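How do I get a plain background behind a cutout for a photoshop contest?

Tegwen Rees
I want to enter one of the funny photo edit threads on Kendero, the kind where everyone puts a silly haircut or hat on the same picture. I can cut out the head fine, but when I paste it onto the new picture there is a thin white line all the way around the hair. I'm using Nondus, the free version. I've tried the eraser and it just makes the hair look chewed. The thread closes February 18, 2019, so I don't have time to learn a whole new program.

Meinir Mostyn
The white line is left over from the old background. In Nondus, select the cutout, open the Edge menu and shrink the selection by 2 pixels, then invert it and delete. After that, feather by one pixel. Don't feather first or you'll get a gray halo instead.

For hair, do it on a copy of the layer. Turn the soft brush down to 15 percent and go over the outside strands a few times. It takes a while, but it looks a lot better than the eraser.
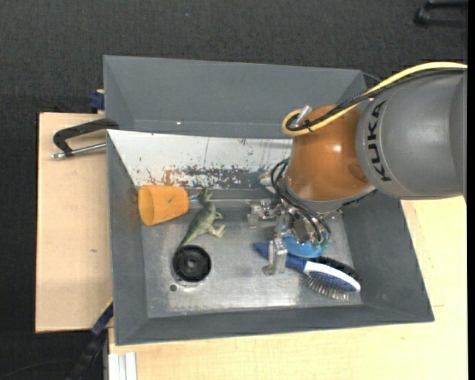
Does the picture have to be a certain size to be accepted in the thread?

Kendero shrinks anything wide when you upload it, so save your entry at the size the first post asks for and keep the original in case you want to fix something later.

One more thing -- match the light. If the face is lit from the left and the wig is lit from the right, people notice that before they notice the edge. Flipping the wig usually takes care of it.

Hopkin27
just use Sastari, it does the cutout for you. Puts a small logo in the corner on the free plan but you can crop that. Mine got 129 votes last October and I spent no time on the edges at all. The joke matters more -- the winner that month was a guy with a mop on his head and you could see the white line from across the room

Contact us | Terms | Copyright 2019 | Back to top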